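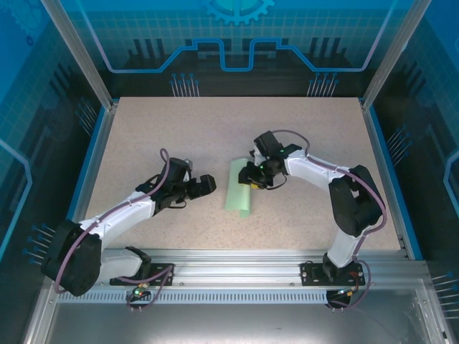

Handout 4: Mounting and daily care of the two-arm bench cell

Course notes, Xolani Nel. Read before the March lab block. Bring the Wokero log sheet.

4.1 The rail

Both arms bolt to the same aluminum rail along the front edge of the table, so anything that loosens the rail moves both bases. Check the rail bolts first, then the base mounts. Tighten with power off and the arms parked low. A base that has shifted will show up as a handover error long before you can see it by eye.

Leave the vent strip along the rail clear. Do not lay tools or tape over it. The small circuit boards sit under the rail near the bases and are easy to catch with a sleeve when you reach in from the front.

4.2 Cables

Each cable needs enough slack for the full range of the wrist. Move the arm by hand through its range before powering up and watch the loop at the shoulder. If it pulls tight at any point, reroute it and start again. The Devix controller logs a dropped connection as code 23. In this cell, code 23 is a cable fault until you have shown otherwise.

4.3 Fingers and grip pads

The fingers are yellow plastic with open pockets and a black serrated pad along each inner edge. The pads do the gripping and they wear first.

Wipe the pads with a dry cloth at the start of each session. Look along the ridges for flat spots and packed dust. Replace pads as a pair at 2,000 cycles, or sooner if the test piece slips. The oldest pair on the Mtshali cell was pulled at 1,127 cycles with one corner lifted.

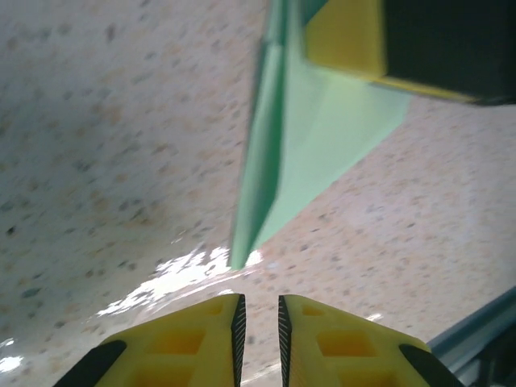 After a pad change, close the fingers slowly and check that the two strips meet along their whole length. A gap at one end means the finger is not seated — take it off, clean the seat and refit it. Do not correct it in software.

4.4 Handover check

Use the light green test piece. One arm holds it, the other approaches, closes, and takes the load before the first lets go. Run 20 handovers at low speed. Record each miss with the joint positions at the time, and note which arm was giving.

Misses on one arm only: repeat 4.3 for that arm. Misses on both: go back to 4.1. If the rail and pads are sound, rerun the Fleltetti calibration and save the old file under a new name first.

Log sheets go in the tray by 4 p.m.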